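The robot holds the bottle, we talk with the guest
A conversation with the serving team at Muvus
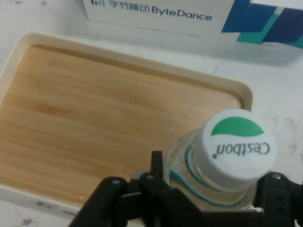
A canteen and a meeting floor

Muvus runs the canteen and the meeting rooms of an office building with around 3000 people in it. In September the company put two robot arms to work on the meeting floor, at the counter where the trays are prepared. The arms take bottled water, set it on a tray and later take it off again. The software comes from a small firm called Linow, and the training of the staff was done by another one, Arkier.

I visited on Tue 13 February and spoke with the shift leader of the meeting floor, who has worked in catering for most of her life. She asked me to leave her name out, and her colleagues wished the same. We sat at the end of the counter, and our talk was stopped several times by the telephone.

I asked her first how a normal morning looked before the arms came.

"We started at six," she says. "One person did only bottles and glasses. Take the bottle, put it on the tray, turn it so that it looks nice, next one. On a big day we had 379 bottles before lunch. You do not think that a bottle of water is heavy, but your wrist thinks it."

The person who did this work most often was a man who is now close to his pension. He joined us for a part of the conversation. He was against the robots at the beginning, and he does not hide it.

"I said to them, in half a year I am at home," he tells me. "I said it in front of everybody. My hours were then written down on paper and guaranteed until I retire. Without this paper I would not help with anything."

The paper exists. Muvus agreed with the staff that no contract on the meeting floor would be shortened in the first two years. What happens after the two years is not written anywhere, and the shift leader says that she has asked this question more than once.

Learning to grip

The first weeks were slow. A full bottle with a screw cap seems an easy thing for a machine, but the thin plastic gives way when it is pressed. If the jaws close too hard, the bottle bends and the cap can begin to leak. If they close too softly, the bottle turns or slides down between the fingers.

"The people from Linow thought that one setting will be enough," says the shift leader. "Then we changed the supplier of the water and the new bottle was softer. They had to start again, nearly from zero. Now they call us before every change, and we call them."

It was the older colleague who found where the bottle is best held. He showed the technicians how he takes a bottle himself, with the fingers on both sides and the cap always free, so that it can be taken over by another hand. The technicians measured the place and used it.

"They asked me to do it again and again, very slowly," he says. "I felt a little stupid. But later I saw the arm do it, and it was my way of doing it. I told my wife about it that evening."

The transparent material was another difficulty. A camera near the gripper sees through the bottle to whatever is behind it, and light makes small reflections on the plastic. The pattern of the wood on the trays also disturbed the recognition for a time. Muvus did not want to buy other trays, as the guests like these ones, so Linow collected more examples with the trays which were already there. The technician I reached by telephone spoke of 4000 grips recorded in this building alone.

What the people do now

Nobody on the meeting floor lost the job. But the jobs are different, and the staff do not all speak about it in the same way.

The shift leader now spends a part of each morning at a screen. She enters which room needs how many trays and at what time, and she sees when an arm has stopped. It stops, she says, less often than in autumn, but it still stops. Usually a bottle has fallen, or a tray lies too much at an angle for the programme.

"Before, if something was wrong, I saw it with my eyes and I repaired it with my hands," she says. "Now I must first press pause, then wait for the light, then go in. It is correct, it is for safety. But when the guests are already in the lift, these seconds are very long."

A younger colleague, who came to Muvus from a hotel, likes the new work more. She brings the trays to the rooms and has time to ask the guests if they need something else. In the old system she was always running back to the counter, she says, and did not know any guest by face. She would like to learn more about the arms and has asked for the second course from Arkier, which is held in the evening. The first course was in working time. The second one is not, and this is a point of discussion in the team.

"If the firm wants that I can repair the machine, then it is work," she says. "I will go anyway, because I am curious. But it should be paid."

There is one more change, which I did not expect. The counter has become quiet. When two or three persons prepared the trays together, they talked, and the new people learned from this talking who likes which room and which guest wants the water without gas. Now one person stands there with the arms. The shift leader noticed in winter that a new colleague did not know things which "everybody knows". She has since started a short coffee round before the first trays go out — ten minutes, and the screen stays off.

Who decides about the speed

The most serious disagreement was about speed. At first the arms worked at the pace which the planning office had set, and the person beside them had to follow with glasses and napkins. After a few weeks the staff complained. Together with Linow it was then decided that the person at the counter can slow the arms down with a simple button, without asking anybody.

"It is the best thing they changed," says the older colleague. "I press it every day after lunch."

The planning office feared that fewer trays would be ready in time. According to the shift leader this did not happen. The best day since then was 208 trays, and the button was used on that day too.

Muvus is now thinking about the same system for its second house, at Hinds, where the counter is smaller and the team is only four people. Some of them have already come to look. They stood beside the arms for a whole morning, and the older colleague answered their questions. Most of the questions, he says, were about the contracts, and only a few about the robot.

I ask him whether he would advise them to accept.

He thinks for some time. "With the paper, yes," he says. "And they should get the button from the first day, not after the quarrel."

Then the telephone rings again — a meeting on the upper floor has begun earlier than planned, and two more trays are needed. The shift leader goes to the screen and he goes to fetch the glasses.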